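Notebook entry, 21 January 2026
Open day, Tumthorpe workshop, bench 2
Entered by: Arlindo Holanda

1. Setup
The Modell arm was demonstrated to visitors from Prolar and Sampaio. The task was picking mixed LEGO pieces from a pile and placing them in the white bin. Each session was limited to 48 minutes. The speed setting remained at 200 throughout.

2. Observations
Visitors asked chiefly about grip on small parts and about cable routing.
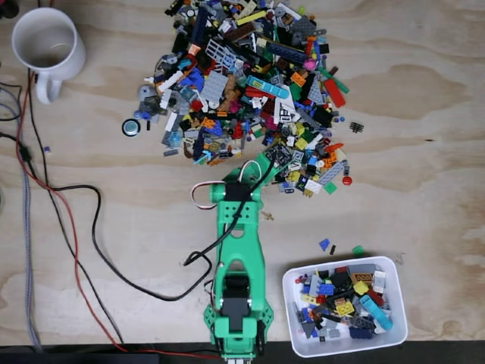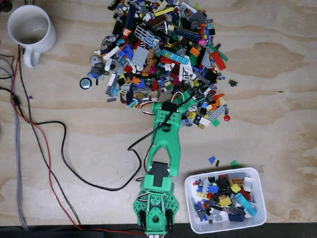
3. Follow-up
Secure the black cable closer to the upper arm before the next demonstration. Sampaio has requested the print files for the jaws. A return visit for Prolar is proposed for September, date to be confirmed.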